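Der Duft von Drimuldale

Um halb sechs am Morgen roch der Laden schon nach Ringelblume, und ich hätte am liebsten gesungen! Sechs Wochen hatte die Salbe geruht, seit April stand der Ölauszug hinten auf dem Fensterbrett, und jetzt durfte ich endlich den Deckel heben. Wer je eine Creme selbst gerührt hat, kennt diesen Augenblick: ein kleines Plopp, dann steigt einem der ganze Sommer in die Nase.

Drimuldale ist kein großer Ort. Eine Straße, eine Brücke, der Bach und unser Laden, Plikura, mit dem grünen Schild über der Tür. Meine Großmutter hat hier Rasierseife gekocht, für die Männer aus dem Sägewerk, und ihr Rezeptbuch liegt noch immer unter der Kasse (die Seiten kleben, es riecht nach Lorbeer, ich liebe es). Rezept 161 war ihr bestes. Bienenwachs, Mandelöl, Ringelblume und dann ein Wort, das sie so hingekritzelt hatte, dass ich es jahrelang für »Wolle« hielt.

In der Nacht davor war ich mit der Lupe ins Bett gegangen, und plötzlich stand es da, ganz klar: Molke! Ich bin barfuß die Treppe hinuntergelaufen und habe das Licht angemacht, obwohl es noch stockdunkel war. 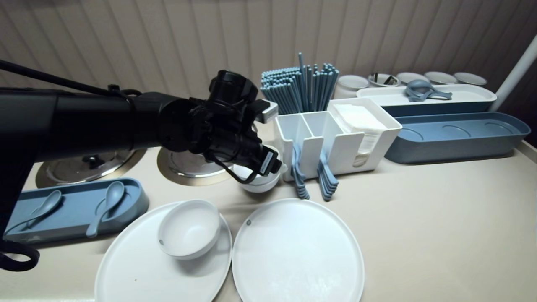
Warum gehört Molke in eine Rasiersalbe?

Sie macht die Salbe geschmeidig, und sie nimmt dem Wachs das Stumpfe, so hatte es meine Großmutter an den Rand geschrieben.

Also Molke. Um sieben stand ich beim Hof Wyss am Tor, mit der Milchkanne in der Hand und dem Mantel über dem Nachthemd. Man gab mir drei Liter und stellte keine Fragen. Auf dem Rückweg über die Brücke habe ich die Kanne mit beiden Armen festgehalten wie ein Kind.

Dann rühren, rühren, rühren! Das Wachs schmolz, das Öl wurde golden, und die Molke ging löffelweise hinein, immer lauwarm. Zweimal wollte mir alles gerinnen, zweimal habe ich den Topf vom Herd gerissen und weitergeschlagen, bis mir der Arm brannte. Und auf einmal zog sie an, hell wie Butter, mit einem Glanz, den ich zuletzt als Mädchen gesehen hatte. 474 Gramm, mehr wurde es nicht.

Ich strich mir einen Klecks auf den Handrücken und saß auf dem Hocker und roch daran. Da war das Sägewerk wieder, das Harz, die nassen Jacken am Haken, die Stimme meiner Großmutter, die sagte, ich solle die Finger aus dem Topf nehmen.

Gegen neun ging die Ladenglocke. Ein alter Mann aus Testwood, den Hut in der Hand, fragte nach etwas für empfindliche Haut. Ich hielt ihm den Tiegel hin. Er schnupperte, schloss die Augen und sagte lange nichts.

»Die habe ich früher immer hier gekauft«, sagte er dann.

Ich füllte ihm den größten Tiegel, den ich finden konnte.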